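About Trevdale

December
By Yolandi Moodley

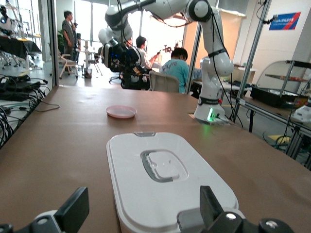
White food storage container with clip lid, on a paper-covered tabletop.

Trevdale plans and supports self-drive journeys by rail, ferry and hire vehicle. The company was set up by Perihan Ağca, who had spent several years writing timetables for a coach operator. It has 17 permanent staff. The head office is in Plumstead and handles planning, ticketing and customer accounts. A second office, Valcárcel, deals with vehicle hire and accommodation contracts in Spain and Portugal.

What we do

We sell routes. A route is a fixed sequence of stages, each with a start point, an end point, a maximum driving time and at least one overnight stop. The current list contains 21 routes. Each is reviewed every winter, when stages are re-timed against road closures, ferry schedules and changes to border procedure. A route that cannot be re-timed within its driving limits is withdrawn until it can.

We do not run escorted tours and we do not own vehicles. Hire cars and motorhomes are supplied by local firms under contract, and the hire agreement is made between the customer and the supplier. Trevdale checks the agreement before it is signed and holds a copy for the length of the trip.

How a booking is handled

A customer chooses a route and gives a preferred month, the number of travellers and the ages of all drivers. Planning staff then issue a draft itinerary. The draft lists the stages, the vehicle class, the rooms or pitches held and the price of each item. Held items are released after five working days if the draft has not been accepted.

Once accepted, the itinerary is entered in Staltik, our in-house booking system. Staltik stores the stages as separate records, so that one stage can be changed without reissuing the others. A missed ferry, for example, moves the dependent stages and sends new arrival times to the accommodation. Customers receive the revised pages by email or, on request, as printed sheets at the next stop.

Driving limits

No stage is planned at more than four and a half hours behind the wheel. Mountain stages are timed at a lower average speed, taken from our own survey drives. Stages are planned to finish in daylight where the season allows - on the northern routes in winter it often does not, and the route notes say so.

The longest route at present is 1572 kilometres, not counting the ferry crossing. It is sold only with a rest day at the midpoint.

Support on the road

The duty desk is staffed from 06:00 to 23:00, UK time. Calls outside those hours go to an on-call planner with access to the full itinerary. Breakdown cover is arranged by the hire firm, and its number is printed on the first page of the route notes.

Comments on route notes are passed to the planner responsible and are read before the winter review. Corrections to road numbers, fuel stops and opening times are especially useful, and should include the route name and stage number.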